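Moving 913 recipes out of Kanon

I have kept recipes in a desktop program called Kanon for a long time. It stopped getting updates, then it stopped opening on my newer laptop, and in April I finally moved everything out. These are my notes on the export, the unit cleanup, and the baking tests I did afterward to check that the numbers survived.

The starting point was a single file with 913 recipes in it. Kanon has an export menu, but the only choice that keeps the ingredient amounts separate from the ingredient names is tab-separated text. The others glue them into one line. Tab-separated it was.

The first export had 1508 lines flagged by my spelling checker, nearly all of them fractions. Kanon stores one half as a single character and writes it out in an old encoding, so everything came through as a question mark in a box. "Box cup sugar" can be one half, one quarter or three quarters, and there is no way to tell from the text afterward. Opening the file as Mac Roman instead of UTF-8 fixed most of them. The thirds were still broken, as Mac Roman has no thirds, and Kanon had written them as a plain question mark.

I fixed the thirds by hand. The test was simple: if a recipe had a metric amount in the notes, I worked backward from that. A "? cup" of milk with 80 ml in the notes is one third. A "? cup" with 160 ml is two thirds. Where there were no notes I looked at the printed source if I still had it, and where I had no source I compared against a similar recipe and wrote CHECK in the title. There are still a few titles with CHECK in them.

Next was the unit problem. Over the years I had typed tablespoons as T, tbsp, Tbs, tbl and, during one period I can't account for, "big spoon." Teaspoons were t, tsp and ts. A case-insensitive search and replace on T and t would be a disaster, so I ran the replacements in this order:

First the long forms, tbsp and tbs and tbl, to "tablespoon." Then tsp and ts to "teaspoon." Then capital T alone between two tabs. Then lowercase t alone between two tabs. The tab characters matter. Without them the pattern also catches things like "T-bone" in the name column, and I had two of those.

After that I converted flour, sugar, butter and water to grams and left everything else alone. I don't see the point in grams of dried oregano. For flour I used 120 grams per cup for anything I had copied from a book printed in the US, and 140 for anything from my aunt's cards, as she dips the cup and levels it with a knife. Silvia Beneš pointed out that some of the cards were written by my grandmother, who used a coffee cup with the handle missing. I measured a coffee cup of the same kind with water and got 210 ml, so those cards have their own factor.
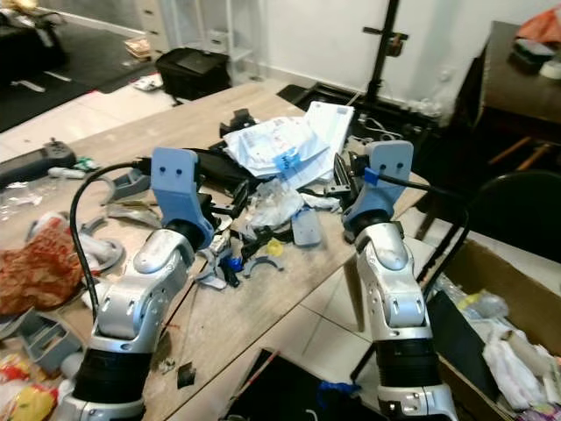
Baking powder was the other trouble spot. The older recipes call for it by brand, Antwi, which came in packets. A packet weighed 7 grams on my scale, a little under two teaspoons. I had assumed for years that it was a full tablespoon, which explains the slightly soapy taste of the lemon loaf. The loaf is now entered as 7 grams and I have taken the complaint out of the notes.

With the text cleaned up, I needed somewhere to put it. I tried two programs.

Bondance imports tab-separated text directly and did the full set in under a minute. It handles scaling well. Double a recipe with one and a half eggs and it gives you three, where Kanon used to give you "2 3/2." The search is fast and it lets you exclude ingredients. On the other side, it has a hard limit of 300 characters in the ingredient note field and cuts anything past that without a warning. I only found out when my pierogi dough stopped in the middle of the word "rest." If your notes are short, this won't affect you.

Custum has no limit on notes, but it wants its own import format, with one file per recipe and a header at the top giving title, yield, source and tags. I wrote a short script to split the big file. The header needs a blank line after it, or the first ingredient becomes a tag. I did not know that on the first run, and for an evening I had a tag cloud made of butter.

I went with Custum. The files are plain text and sit in an ordinary folder, so if the program goes the way of Kanon I can read them in anything. Backup is a matter of copying the folder. I copy it to a USB drive on the shelf and to the old laptop, and I compare the file count on all three after each copy.

Tags took longer than I had planned. Kanon had categories, and a recipe could be in one category only, so I had things like "Soups," "Soups (winter)" and "Soups NEW." I dropped all of them and started over with tags for the main ingredient, the oven temperature if there is one, and the pan. The pan tag turned out to be the one I use. If the 9 x 13 is dirty, I can filter it out.

Then the checks. I wanted to know whether the converted weights gave the same result as the old cup measures, so I picked bakes where a small error shows. Popovers first. By the old card they take one cup of flour and one cup of milk to two eggs. By weight I had 120 grams of flour, and they came out taller than usual with thin walls. At 140 grams they matched what I remember. The card was one of my aunt's and I had given it the wrong factor. I went back through everything tagged with her name and found that I had skipped the second half of the list, because the source field said "Auntie" in one half and her initials in the other.

Sandwich bread next. It came out fine at the first attempt, and the dough felt the same under the hand. I now have the water at 65 percent of the flour weight, entered as grams with the percentage in the notes.

The last one was a sponge from a coffee-cup card. With the 210 ml factor the batter was stiffer than it should be. Kwadwo Fiadzo, who has baked that sponge more often than I have, thinks the card means large eggs and that I was using medium. I weighed the medium ones and they were 48 grams each without the shell. Large ones were 55. With three eggs that makes a difference of 21 grams, and the second batter poured the way it should. I have started adding egg weights to anything with more than two eggs in it.

A few settings in Custum for anyone doing the same move:

Turn off "smart fractions" before you import. It converts 0.33 to one third, which is fine, and it also converts 0.35 to one third.

Set the decimal mark explicitly. Mine had picked up a comma from the system and read 1.5 as fifteen.

Leave duplicate detection on, but set it to compare titles and ingredients. On titles alone it merged three different apple cakes, and they have very little in common apart from the apples.

Turn on the edit history. It makes the folder larger — mine went from small to slightly less small — and it has already saved the lemon loaf once.

I have kept the Kanon file and the old laptop that can open it. The laptop's battery no longer charges, so it lives next to an outlet in the hall. I still start it up to look at the scanned cards, which Kanon stored inside its own file and which don't come out with any of the exports. So far I have been taking screenshots of them one at a time and naming each one after its recipe. I am at the letter G.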